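Rodoron Sorting Set for Shared Worktables

Three bins, one shallow tray and a table mat
Sold by Pap, Rirville
Price: $70 per set
Availability: in stock

Add to cart
Add to quote

Overview

The Rodoron Sorting Set is a group of plastic containers for tables that more than one person uses. It holds staplers, rolls of tape, clips, markers, scissors and the other small supplies that spread across a surface during the day. The set comes with a yellow bin, a blue bin, a pink bin, a low yellow tray and a flexible yellow mat.

Most of our customers buy it for packing areas, school workrooms, print rooms and offices where several people work at one long table. It also gets ordered for craft rooms at home. The bins are open at the top. They have no lids, dividers or locks.

The idea is simple. Each color gets one kind of supply, and everyone at the table learns which is which. You decide what the colors mean. We do not print anything on the bins, and the set does not come with labels, so if you change your mind in June you can move everything around and start over.

What is in the box

Yellow bin, translucent
Blue bin
Pink bin
Shallow yellow tray, solid color
Yellow table mat, translucent
Care card

Tools, staplers, tape and other supplies are not included. The table is a separate product, listed further down.

The bins

The bins are wide rectangular containers with straight sides. Straight sides take up more room in a cupboard than tapered ones, as they do not nest. In return you get the same floor space at the bottom as at the top, and a full-size desk stapler can lie flat on the bottom without riding up against a wall.

The yellow bin is the see-through one. You can tell whether something is in it from across the table, though small items will look blurred through the side. Customers tend to use it for whatever gets borrowed most. At our own packing counter in Rirville it is the stapler bin, and the blue one has tape.

The rims are smooth and the corners are easy to wipe. The bases are flat with no feet. On a smooth wooden top a bin will slide when pushed, which some people like and some do not. If you would like yours to stay put, stick a square of thin shelf liner under each one.

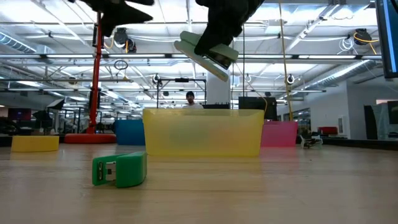 The shallow tray

The tray has low, solid-colored sides and is meant for the end of the table, where things get put down. It is low enough to reach into without lifting your hand over a wall, and shallow enough that nothing ends up buried.

It works well as a return tray. Anything found on the table at the end of a shift goes into it, and whoever opens up the next morning sorts it into the bins. It is also a decent place for items that are out of service, such as a stapler that needs clearing or a tape roll with a lost end.

The tray is not made to carry weight. Please do not pick it up by one end when it is full. If you need to move a load from one table to another, use a bin.

The mat

The mat is a flexible rectangular sheet with rounded corners. It goes directly on the table and marks out one work area. It is translucent, so the wood underneath shows through a little, and the shade varies slightly across the surface depending on the light.

Mats are rolled for shipping. A new one will have some curl along an edge for the first day or so. Lay it out flat and put a bin on each end overnight. Do not use an iron or a heat gun on it.

Use the mat for gluing, labeling, marking and light assembly. It is not a cutting mat. A craft knife will go through it and into the table, and we cannot replace mats that have been cut.

Tape sticks to the mat but peels off without much trouble. For painter's tape and other low-tack tapes, pull back slowly at a flat angle. Packing tape can leave some adhesive behind, and warm water with dish soap will take it off.

Setting up a table

There is no assembly. Wash the bins and tray before first use, dry them, and put them on the table.

Our advice is to set out fewer supplies than you think you need. One stapler and one roll of tape per table is enough for most groups. Extras tend to wander to the far end and stay there, and then somebody orders more. Keep spares in a cupboard with the refills.

Place the bins along the back or middle of the table and leave the front free for work. On a long table used from both sides, run them down the center. The mat goes wherever the person doing the fiddly work sits. Small parts such as clips and wedges are easier to find on the mat or in the tray than on bare wood, particularly when the table is light and the parts are close to it in color. Brightly colored tools help for the same reason. We carry green staplers for this and they do get lost less often than the black ones we used to sell.
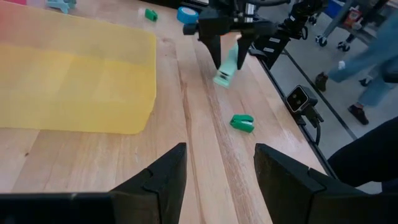 Leave enough open table between the containers for a person to rest both forearms. If you have to move a bin every time you want to write something down, it is in the wrong place.

At the end of the day, clear the table completely before wiping it. Bins go to one end, the mat is lifted and wiped on both sides, and the top gets a damp cloth followed by a dry one. Do not leave a wet mat lying on wood. Water trapped under it can mark the finish.

Matching table top

The Kedden top is our light butcher-block work surface, sold on its own or with a frame. It is made of long parallel planks with visible grain, and the planks vary in tone from pale tan to honey. Every top is a little different, and we are not able to match one top to another. If you are ordering two for the same room, tell us and we will try to pick a pair that look reasonable side by side.

Tops arrive oiled. Oil again after 4 weeks of use, then whenever the surface starts to look dry. Staples, clips and other metal parts left on damp wood can leave dark spots. These usually come out with light sanding along the grain.

The Rodoron set can be used on any flat table. You do not need a Kedden top for it.

Care

Wash bins and tray by hand in warm water with mild dish soap.
Wipe the mat with a damp cloth. Do not fold it.
Keep all parts away from stoves, heaters and direct sun behind glass.
Do not use acetone, paint thinner or scouring pads. They will cloud the yellow bin.
Store the mat flat or loosely rolled, with nothing heavy on top.

Light scratches on the yellow bin are normal after some months and show up more than on the others. They do not affect use.

Not suitable for

Food contact
Liquids, including glue without a cap
Hot tools, such as soldering irons or glue guns
Use as a step or a seat

Replacement parts

Each part can be bought separately, so you do not have to replace the set if something cracks or goes missing. Choose the color from the drop-down list when you order. Mats are available in yellow only. If you want two yellow bins and no pink, order the parts one by one, as we do not change the contents of boxed sets.

Customer comments

"We have had ours on the mailing table since spring. The see-through one is good. I would have liked lids for when we shut up for the summer, but a dish towel does the job."
Tullio Pagano

"Bought one set for the art room and went back for another. The tray is the part that gets used most. The mat took two nights to lie flat, a bit longer than the page says."
Rajitha Wanigasekara

"Bins are fine. They slide on our table. Shelf liner fixed it as suggested."
Botond Rácz

Common questions

Do the bins stack?
Empty bins can be set one on top of another, but they are not shaped for it and will not lock together. Do not stack them full.

Will a long-arm stapler fit?
Not lying flat. A standard desk stapler fits with room around it. Long-arm models can stand at an angle with the end sticking out.

Can I write on them?
Yes. Permanent marker holds for a good while on the sides and can be taken off with rubbing alcohol. Test a small spot first on the yellow bin. Paper labels and masking tape also stick well.

Are other colors planned?
Not at present.

Can I collect my order?
Yes, from the counter in Rirville. Choose collection at checkout and wait for the message saying it is ready. Please bring the order number.

Shipping and returns

Sets ship in one carton. Kedden tops ship separately by freight, and the carrier will call to arrange a delivery time.

Unused sets can be returned within 14 days of delivery in the original carton. Re-roll the mat with the tube it came on. Return postage is paid by the customer unless the goods arrived damaged. If a part is cracked on arrival, send a photo of the part and the carton and we will mail a replacement without asking for the old one back.

For orders for schools or several sites, write to Rozália Pap in sales with the number of sets and the delivery addresses. Questions about Kedden tops and frames go to Kornél Balogh in the workshop, who answers mail in the afternoon.

Related items

Kedden butcher-block top
Green desk stapler
Blue tape, single roll
Shelf liner, cut squares
Replacement table mat, yellow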